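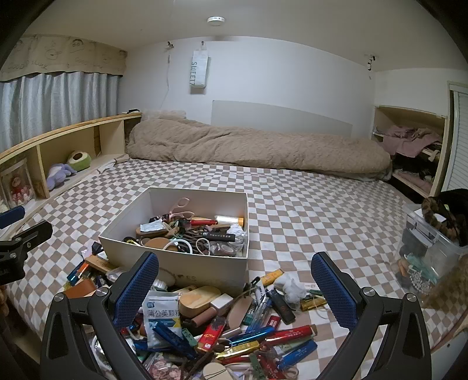 老教堂参观常见问题

更新于2022年1月5日

我在 Trunham 住了好些年，闲下来就爱往镇上的 Greenwood 老教堂跑，后来干脆帮着带参观。来信里问来问去总是那几样，我就攒成一页，大家先翻翻，没有的再写信给我哈。

这座教堂到底多老？
这个我被问得最多！现在看到的石墙和塔楼不是同一时期盖的，中殿最早，塔楼晚了好几代人，北侧的小礼拜堂更晚。你站在西门外头往上看，石头颜色换了一截，那就是接缝。有的小册子写得特别肯定，精确到哪一年，我自己是不太敢信的，现存的账本里没有开工那一页。

Greenwood 是人名还是地名？
地名。以前教堂后面是一大片林子，现在只剩坡上那一小块了。也有老人说是捐地那家人的姓，我翻过登记册，没找着这家人，所以还是按地名讲。

不信教可以进去吗？
当然可以，我带的人里一多半都是来看建筑的。遇到做礼拜就在门廊等一等，里面有长凳，坐着看看墙上的碑文也挺好。帽子摘一下，手机调静音，别的没什么讲究。

塔楼能爬吗？
能，一共154级，螺旋石阶，越往上越窄（背大包的朋友请把包放在楼下）。每次最多上4个人，上下共用一条道，碰上了得有一方退回平台。膝盖不好的我劝你别勉强，中殿里的东西够看一下午了。11月起风大，塔顶会关，开春再开。

那口钟有名字吗？
有！叫 Bivell，镇上人都这么喊，钟身上也铸着这几个字母，重872公斤。名字怎么来的说法很多，我比较喜欢的一种是铸钟那家作坊的旧名，可惜没有凭据，听听就好。平时只在礼拜前敲，想听的话早点到。

管风琴是原来的吗？
琴箱是老的，里面的管子换过一大批。做修复的是 Flanero 工坊，他们把音管一根根编了号，总数2834根，门廊那张单子上写着呢。最低的那几个音一响，你坐在后排能觉得凳子在抖，我每回都起鸡皮疙瘩。

彩色玻璃为什么有一扇是素的？
东面第三扇原来也有彩绘，一场冰雹打碎以后，镇上一时凑不出钱，就先装了透明玻璃，一装就装到今天。要不要补，吵过好几轮了。我私心是想留着，早上的光从那儿照进来，正好落在洗礼池上，特别好看。

可以拍照吗？
可以，闪光灯和三脚架不行。祭坛右边那块绣毯怕光，平时盖着布，请不要自己去掀。

要门票吗？
不要钱。门口有个木箱，愿意放一点就放一点，都用在修屋顶上。爬塔要先在门廊的本子上登记。

轮椅和婴儿车怎么进？
走南门，有坡道。西门那边有三级台阶，门也沉，一个人推不太开。小礼拜堂地面有高低，推车进去要慢点。

能查到祖上的洗礼记录吗？
有些年份可以。早期的册子受过潮，缺了好多页，剩下的已经送去郡里的档案室了，教堂里只有一份抄本。来信请写清楚姓氏的几种拼法和大概年代，我查到了就回你，可能会慢一点，最近排着队呢。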